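The woman who runs the returns room at Trelska talks fast and laughs a lot, and she had me sorting within 3 minutes of walking in. "Grab a bin," she said. "You'll learn more that way!"

Her room in Nesbridge takes in 900 odds and ends a week (mostly stuff people ordered and changed their minds about), and it all goes through gray bins before it gets a shelf. I asked why they never fill them up.

"Oh, we used to," she said. "You'd dig and dig. Now it's a small mix, you see what you've got, and you move on." 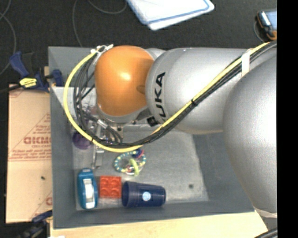
One of the gray bins with a small mixed load.

The high, sloping sides are her favorite part, and she doesn't mind a scuffed floor one bit. "Scuffs mean it's getting used," she told me. "I'd worry about a shiny one."

Her one firm rule is no stacking bins more than two high, and I broke it before lunch. She moved mine over and kept right on talking about the shelves she wants from Farndale.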